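Paper cup

A paper cup is a single-use drinking cup made mostly of paperboard, usually with a thin lining on the inside so that the drink stays in the cup and off your shirt. I've been keeping the tableware entries on this site for a while now, and this one gets more mail than forks and saucers put together, so I've rewritten it from top to bottom. If you remember the old version with the long section on cup holders, that has moved to its own entry (and it's much better there, I promise).

Parts

A paper cup has fewer parts than people expect. The wall, or sleeve, is a flat fan-shaped piece of board wrapped around and sealed along one side. Run a thumbnail down any cup and you'll find the seam. The bottom is a separate disk, set a little way up inside the wall so the lower edge forms a small skirt. Then there's the rolled rim, my favorite part! The top edge of the board is curled outward and down on itself, and that curl does a surprising amount of work. It stiffens the mouth, gives a lid something to snap onto, and feels a good deal nicer on the lip than a raw edge would.

Almost all paper cups taper, wider at the mouth than at the base. The taper lets them nest, and a sleeve of nested cups takes up hardly more room than a rolled newspaper. It also means that an empty cup knocked onto its side rolls in a curve, and a slight bump is plenty to start one going. I've chased enough of them under enough folding tables to speak with some authority here.

Board and color

White cups are made from bleached board, or board with a white outer layer, which takes printed color well. Kraft cups are brown because the pulp hasn't been bleached, or because a brown layer has been left on the outside. People write in to ask whether kraft cups are always the greener choice, and I'm afraid the color won't tell you. The lining matters more, and you can't judge a lining from across the room.

Board weight is given in grams per square meter. A cup for hot drinks might be made of board around 300, and cups meant for a rinse at the bathroom sink are a lot thinner. Double-wall cups have a second sleeve with a small air gap, so you can hold your coffee without the hot-potato dance.

Lining

Older cups were waxed, and you could scrape the wax off with a fingernail (I did this all through grade school). Most modern ones have a thin plastic film bonded to the board, and some use a plant-based film or a water-based coating. Lined cups need to go where your local program says they go, and local programs disagree wildly. In Lultham, where I live, they go in the trash unless you carry them to the drop-off on a Sunday. My sister's town, Iritz, takes them at the curb. Please don't write to me about yours until you've checked the leaflet!

Printing

Decoration goes on while the board is still flat, before the wall is cut and wrapped. That's why a pattern sometimes misses itself by a hair at the seam. Faint brown ink on kraft board is a very common style, and it can be hard to read from any distance, while a white cup can carry a big solid patch of color. Trees, leaves and globes are everywhere. I used to keep a shelf of printed cups and had to stop at 30, when the shelf became the problem.
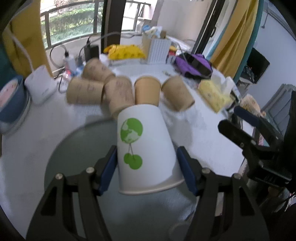
Drandano
Tableware editor

Turned rim down, a cup like the white one with the green tree keeps dust out of its mouth, and it's steadier that way too, the wide end being the base. Kraft cups on their sides are what I find on most tables that are also used for chargers, bottles and tissues, mine included.

Storage and use

Keep cups dry, in their wrapper, and away from anything with a strong smell, as board picks up odors from coffee and soap alike. Open one end of the wrapper only. If two cups stick together, twist gently instead of squeezing, or you'll crease the wall and get a slow drip later on.

Most single-wall cups will take a second cold drink without complaint. I'd be more careful with hot ones, where the seam and the bottom disk soften first. A cup with a dented rim is fine for pencils or paper clips, but a lid won't sit properly on it.

See also: Cup holder; Cup lid; Drinking straw; Nesting (tableware)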